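Clallham 2 review: a motion planning and simulation tool for small teams

Reviewed by Eugeniusz Lis

Filed under: Software, Planning and Control

Price as tested: 159 a month for one seat, paid yearly
License: Commercial, with a free viewer
Runs on: Linux. A Windows version is listed as a preview and I did not test it.
Rating: 4 out of 5

I have used Clallham since December as the main planning tool for arm work. Before that I used Irka for several years, and most of my comparisons are with Irka. I paid for my seat. The company did not see this review before it went up.

What it does

Clallham takes a robot model and a scene, plans collision-free motion for the arm, and runs the result in its own physics simulator. It has a grasp planner, a trajectory editor, a log viewer and a Python interface. It can also send trajectories to a real controller through a bridge called Dvořáček, sold separately. I did not buy the bridge, so everything in this review was done in simulation.

Setup

Installation was one package and a license key. The first launch took a long time while it compiled shaders and collision meshes. Later launches were quick enough that I stopped noticing them.

Importing a robot is the best part of setup. You point it at a URDF file, it reads the joint limits and meshes, and then it shows a page of warnings. Mine had a wrong inertia on the last link that Irka had accepted for years without a word. Clallham flagged it, named the link and let me fix it in place. It does not write the fix back to your file unless you ask, so remember to export.

Scenes are harder. The scene format is plain text and well documented, but the editor for it is basic. Objects snap to surfaces only if both have clean collision shapes. Anything you brought in from a modeling program will probably need simplifying first. I do this by hand. There is an automatic option, and it makes shapes that are too fat around handles and thin edges.

Planning around clutter

Most of my test time went into kitchen counter tasks, where the arm has to work under a shelf and close to other things. Wall-mounted shelves are a good test. They take away the easy path from above, and a weak planner will either fail or send the elbow somewhere silly.

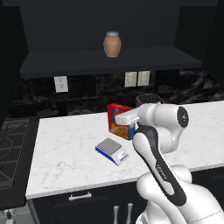
Kitchen test scene: gripper closed on the red box, with the scale in front of it.

The default planner is a sampling planner followed by a smoothing pass. With default settings it found a path on most of my counter tasks, and the paths looked sensible. The smoothing pass respects clearance, so it does not shave corners down to nothing the way Irka's does. You set a clearance distance for the whole scene and can override it per object. I gave fragile items a larger margin and the cabinets a smaller one, and the planner handled the mix without trouble.

When it fails, it tells you why. The report lists the pairs of bodies that blocked the most samples. In one case the top pair was the forearm and the edge of the counter, which told me to move the base back a little. In Irka I would have been turning random seeds over for an afternoon.

Constraints are good but slow. You can ask for a tool orientation to be held along the path, as you would for carrying a cup, and planning time goes up a great deal. The manual says so, and suggests planning without the constraint first and using that path as a seed. This helps. It should be a checkbox.

Grasp planning

The grasp planner proposes gripper poses for an object and ranks them. For boxes and cans it is fine. It takes the finger geometry into account and drops poses where the palm would hit something behind the object. Ranking can be adjusted with weights for reach, clearance and contact area.

I have two complaints. The weights have no units and no explanation beyond one line each. And the planner only looks at the grasp, with no thought for where the object has to go next. You can get a high-ranked grasp that makes the placing motion impossible. The way around it is a short script that plans both parts and throws out grasps that fail the second. Mine is not long, but I think this belongs in a product at this price.

Physics and contact

Contact is where simulators usually disappoint me, so I spent extra time on it. Clallham has a fast contact solver and an accurate one. The fast one is fine for picking and placing. Held objects stay held, and stacked objects stay stacked unless the time step is large.

For tighter work you want the accurate solver. I ran part-to-fixture tasks with it, bringing a part down at an angle toward a pair of blocks and adjusting the controller gains between runs. The impedance controller that comes with the tool is simple and clearly written. Stiffness and damping are set per axis in the tool frame. You can change them at any waypoint, and the log viewer plots commanded and measured force on the same graph.

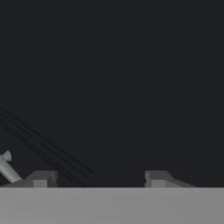 Sloped faces gave me the most to tune. With stiffness too high sideways, the contact force climbed and the controller fought the surface. Lowering it on that one axis fixed the problem, and the values I ended up with were close to what I would have picked for hardware. The accurate solver is several times slower than the fast one on my machine, so I keep the fast one on until the rough motion is settled.

One bug to know about: if you switch solvers while a run is paused, the contact cache is not cleared and the first step can kick objects off the surface. Restart the run after switching. I reported it and it was confirmed. As of this writing the fix has not shipped.

Rendering and camera views

The renderer is better than I need. Marble, metal and glossy plastic all come out well, and the lighting controls are easy to follow. For perception work you can export color, depth and segmentation from any virtual camera. Depth noise is off by default, and you should turn it on if you plan to test a detector with it. The noise model is a basic one, with distance and surface angle as the only inputs.

Camera placement is awkward. There is no way to drag a camera while looking through it. You type numbers, apply them, and look again.

The Python interface

This is where I spend most of my day, and it is solid. Names are consistent. Errors come back as Python exceptions with readable messages. Runs can be started without a window, and results are repeatable when you fix the seed and the thread count. I checked this by running the same batch overnight and comparing logs in the morning. They matched.

The documentation covers every function, but the examples are thin. Several of them still use calls from version 1 and will not run. Hindeck, the reseller I bought from, keeps a page of corrected examples that is more useful than the official set.

Support

I wrote to support twice. The first answer came the next morning and solved the problem, which was a license server setting. The second took longer and ended with the solver bug being confirmed. Both replies came from someone who had read my message.

What I liked

Import warnings that find real mistakes
Failure reports that name the blocking bodies
Per-axis controller settings you can change at any waypoint
Repeatable runs without a window

What I did not like

Basic scene editor
Grasp planner ignores the placing motion
Typing in camera positions by hand
Outdated examples
Hardware bridge costs extra

Who should buy it

If you write your own scripts and work on one or two arms at a time, Clallham is worth the money. The planner and the logs will save you hours. If you want to build scenes by dragging things around, try the free viewer first and see how you get on with the editor, which is included in it with saving turned off. Irka users can import their old scenes, though materials are lost and joint names with spaces in them have to be changed by hand.

I have renewed my seat for another year.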